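Femolbridge opens free cable and socket bench for home offices

FEMOLBRIDGE, July – Poma, the household repair shop in Femolbridge, is opening a new service for people who work at home and have too many cables under the desk. The service is called the Cable Bench. It is free of charge for the first 500 visitors and will run every morning from 9.30 until the end of the summer.

Visitors are invited to bring the power strips, extension leads and chargers from one desk or one room. At the bench each lead is unwound, looked over from the plug to the socket end, wiped, and coiled again in a size that fits a drawer. Damaged leads can be left at the shop for recycling. The visit takes 21 minutes when the bag is not too full, and up to five leads can be brought at one time.

The work is done on a wide brown mat laid over a white table. Poma chose the mat after a trial period in spring, when small screws and plugs were rolling to the floor too often. A lead is always placed with its whole length on the mat before anything else is done with it, so that the loops can be opened by hand and the cord is not pulled.

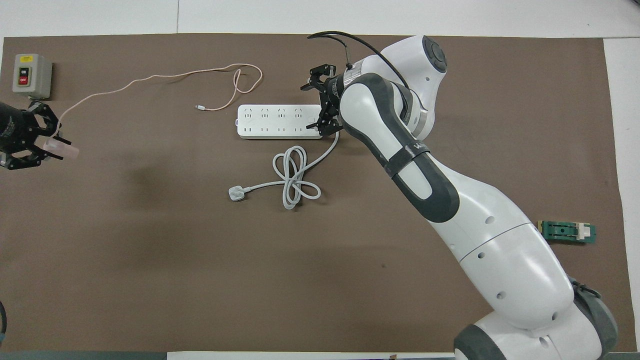

Räsänen, writing in the visitors' book after the trial, asked that the bench should also stay open in the evening, as many people need their power strip during the day and cannot carry it away from the desk. The same note said that the paper labels were the most useful part of the visit, and that a second label close to the plug would be welcome.

Poma has followed both wishes. From the second week the bench will be open also from 17.00 to 19.00, and every lead will receive two labels, one at each end. The labels are supplied by Zulgate, which has given 3000 pieces to the project, together with cloth ties for the coils.

The shop reminds visitors that a power strip must be switched off and unplugged before it is packed in the bag. Please bring it dry, and without other devices still connected to it. Leads that are fixed to a wall or to furniture cannot be accepted.

No booking is necessary for one bag. Offices and schools which wish to bring a larger quantity – for example from a classroom or a meeting room – are kindly asked to speak with the shop in advance.

Notes to editors

Poma repairs lamps, kettles and small household equipment. The Cable Bench is on the ground floor, to the left of the counter. Zulgate produces labels and ties for home and office use.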